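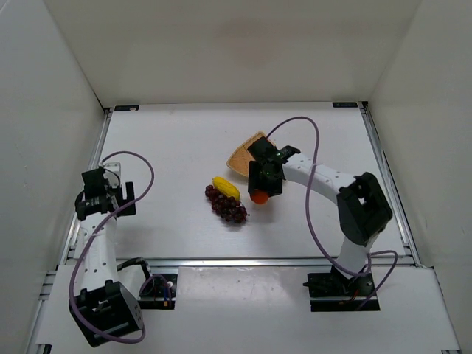
Most of what gets written about fruit bowls was written by people trying to sell you one. I have read that copper keeps bananas yellow, that a mesh dome stops fruit flies and that slate draws the ripeness out of a pear, and I've believed enough of it over the years to own a cupboard full of containers I don't use. So I take a dim view of the whole subject, and what follows is only what survived in my own kitchen. The basket I'd keep if I had to get rid of the rest is the plain sort, light straw colour, tight weave, a rim slightly thicker than the sides, the kind that sits happily beside a bunch of dark grapes and an orange and looks as if it belongs there. It was also the cheapest. Make of that what you like.

Does a basket keep fruit fresher?

A bit, perhaps. The claim is that air gets in through the weave and the fruit "breathes". Air does get in, if the weave is open enough. With a tight one I doubt much happens at all until you lift the fruit off the bottom. What I can say is that a glazed bowl holds a puddle when something leaks and a basket doesn't, so you find the trouble sooner, usually on the worktop. That is a kind of advantage, I suppose.

I tried two lots of oranges in July, 12 in the basket and 12 in a china bowl, bought together from the same crate. The basket lot lost one to mould first. Then the bowl lost two. After 23 days I gave up and made marmalade with what was left. If there was a winner I couldn't pick it, and anyone who tells you a basket doubles the life of an orange should be asked to show you the oranges.

Lining it

Shops line baskets with a folded cloth, and it looks nice. At home the cloth goes damp under the bottom layer and you never think to check it. If you must line, use a sheet of kitchen paper and change it when you refill. Don't use newspaper on a pale basket. I did, and the print came off on the straw and is still there.

Valquíria Leite, who had the stall by the steps at Burkthorpe market for years, used nothing at all and wiped her baskets out at closing time. I've gone over to her side.

Grapes

Grapes don't belong in the fruit basket for longer than an afternoon. I know they look well in it. They go soft, the ones underneath split, and then you have flies. Keep them in the fridge in the bag they came in, unwashed, and put out what you expect to be eaten.

Washing them beforehand is the tip I see repeated most and trust least. Every bunch I've washed and put away has gone off before the one I left alone. If you like them washed, do it just before they go on the table, in a colander, and snip the bunch into small sprigs with scissors so people don't leave that bare ugly stalk behind.

The vinegar bath gets recommended too. Uliana Fedoruk swears by it, two spoonfuls in a basin of cold water, ten minutes, then rinse. I tried it twice. The grapes were clean. They were also clean when I'd used the tap.

Oranges and other round things

Oranges are the easiest tenants. They put up with a warm kitchen, they don't bruise if you look at them, and one left by itself on the worktop for a few days comes to no harm. Turn them over now and then. Mould nearly always starts where two are touching or where one has been sitting on its soft side, and by the time you see green on top the neighbour has it too.

Throw out the bad one and wipe the ones it touched. You'll see advice to throw out the lot. I don't, and I'm still here.

Bananas

Everyone says keep bananas apart because they ripen everything else. This one I do accept, within reason. A hard pear next to a ripe banana softens faster, and I've used that on purpose. But the remedies sold for it are another matter. Wrapping the stems in cling film bought me a day at the very most, and I wouldn't swear to the day. The hanging hook I was given (a Fleduvo, with a weighted foot) stops the underside bruising and does nothing else I could detect, apart from falling over.

Cleaning a woven basket

This is where bad advice does damage. Do not soak it. I've seen soaking recommended on three separate pages, with washing-up liquid, overnight in one case. Mine came out of that a different shape and never sat flat again.

What works for me:

Tip it upside down over the sink and bang the base with your hand. A surprising amount comes out.
Go over it with a dry pastry brush, inside first, paying attention to the join where the side meets the bottom.
Wipe with a cloth wrung out hard in warm water with a drop of washing-up liquid.
Wipe again with plain water.
Stand it on its side to dry, somewhere with a draught. Not on the radiator, which makes the straw brittle.

For a sticky patch, hold the damp cloth on it for a minute before you rub. For grape juice, be quick or learn to like the mark. Lemon juice is supposed to bleach it out. On mine it left a paler ring with the stain in the middle.

Natural basket oils and sprays

I bought a bottle of Drulitz spray that promised to "nourish the fibres". The fibres are dead grass. It smelled of furniture and for a week so did the fruit. A basket that's dry and creaking can be helped by a very light mist of water once or twice a year, dried off well afterwards, and that costs nothing.

Buying one

Press the rim between finger and thumb. If it gives, it'll be the first thing to go. Run your palm around the inside, where loose ends will snag your grapes and your jumper. Set it on something flat and push one side down to see if it rocks. Smell it, too. A musty one in the shop will be a musty one at home, whatever the seller says about airing it.

Wellington Godoy once tried to persuade me that handmade ones last 20 years. His may do. Mine has managed a good deal less than that so far, with a nick in the edge from a dropped tin, and I keep it filled to just under the rim because anything piled higher ends up under the fridge.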